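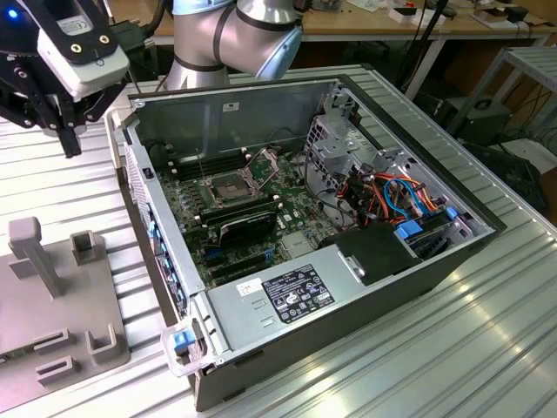
Tromen gripper at the open tower, CPU socket empty, fixture plate at left.

Tromen build: frequently asked questions
February 2018
By Bethel Kahsay

What is Tromen?
A bench cell for taking apart and reassembling desktop computers, put together at the Buckley shared workshop. It consists of one arm, one two-sided gripper control loop, a sensor module on the gripper, and a printed fixture plate. The control code is called Plikerora. It is a separate project and can be used without the rest.

Why does the tower lie on its side?
Gravity holds the board flat and every insertion becomes a vertical move. With the case upright, the wrist has to work sideways past the drive cage, and the reachable part of the board shrinks a good deal.

Does the case need to be clamped?
For memory and cards, no. The weight of the steel is enough on the ribbed table. For the socket lever we recommend a stop against the outside of the case, placed so that it does not block the rear handle.

Which position should the socket lever be in at the start of a run?
Raised. Plikerora does not yet open the lever by itself. The open_lever routine in the repository is a stub and returns an error. Keep tools and loose screws away from an exposed socket, and refit the protective cover at the end of the session if you have one.

How is the case located?
By three touches on the outer rim, followed by one on the power supply housing to set height. Do not use the drive cage as a reference. The sheet metal is thin and flexes under the probe.

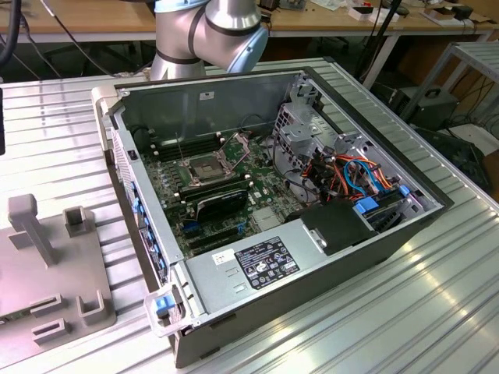 After the touches, the offsets are written to cell.cfg. They stay valid until the case is moved. If it has been bumped, run all four again; a partial update gives a skewed frame and the software does not catch it.

What are the printed holders for?
They are part stations. The plate is 213 mm on the long side and prints in one piece. The tall post with the T-shaped top and the holders beside and below it are modeled as separate bodies, so the spacing can be changed before slicing.

What about the cables?
Cables are excluded from all motion plans. Mark the loom at the drive cage as a keep-out box in the config file and leave a generous margin. Routing by hand before the run is still required. Connectors are out of scope for this version.

How long does calibration take?
A full hand-eye calibration takes 39 minutes with the default pose list. The short list is quicker and is adequate after a fingertip change.

What wears out first?
Fingertips. We replace ours at 3000 grasps. The current pair stands at 2866 and the edges are visibly rounded.

Can the power supply stay in the case?
Yes. Disconnect the power cord first and leave it disconnected for the whole session. Wear a grounded wrist strap when working on the board.

Are the files available?
The plate and fingertip models are in the Jisano folder on the workshop server, in STL and STEP. Use revision C of the fingertips. Revision B has the wrong screw spacing.

Related items
Jisano fingertips: print settings
Plikerora: config file reference
Writing a pose list for hand-eye calibration
Keep-out boxes and cable looms

Contact: Tromen build, Buckley shared workshop | Copyright 2018 Bethel Kahsay | Back to top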